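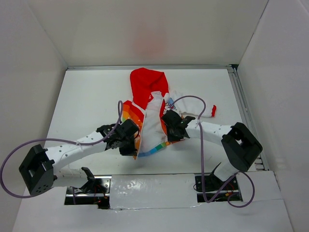 To: Ernside Residents and Tenants list
Subject: Re: Winter clothing collection, storage and sorting

Dear members,

Thank you to those who replied to the notice sent in April. I am answering Ms. Lưu's message on the list so that all buildings receive the same information.

Uyên Lưu wrote:
> Our floor still has several bags of coats and sweatshirts from
> the last collection. The notice says that items must be sorted
> by size before they are brought to Gesberg Hall. Does this
> apply to children's clothing as well? Many of the labels have
> been cut out. We would also like to know whether items with
> broken zippers will be refused, as they were last year.

Children's clothing should be sorted by size where a label is present. Where the label is missing, please place the item in a separate bag marked "no size." The staff at Gesberg Hall will measure these items across the chest and assign them to a group.

Items with broken zippers will be accepted this year. Please pin a note to the collar stating what needs repair. Items with torn linings, heavy stains or a strong odor of smoke cannot be accepted. Hooded garments should be folded with the hood tucked inside, and any loose drawstrings should be tied.

The last collection brought in 2,710 items, of which 305 had to be set aside for repair. A further 201 were returned to their buildings unsorted, and this caused considerable delay. We ask each floor contact to check the bags before they leave the building.

Bags may be left in Room 78 between 9:00 a.m. and 4:30 p.m. The side entrance on Wei Street will remain locked during the collection, and deliveries should be made through the main door. Requests for a cart should be sent to me at least two working days in advance.

Respectfully,

Qusai Qaisi
Office of Tenant Services, Ernside

Recent messages on this list
Laundry room hours, Rernent Building
Re: Lost key, second floor
Change to recycling pickup
Re: Re: Bicycle storage fees
Minutes of the spring meeting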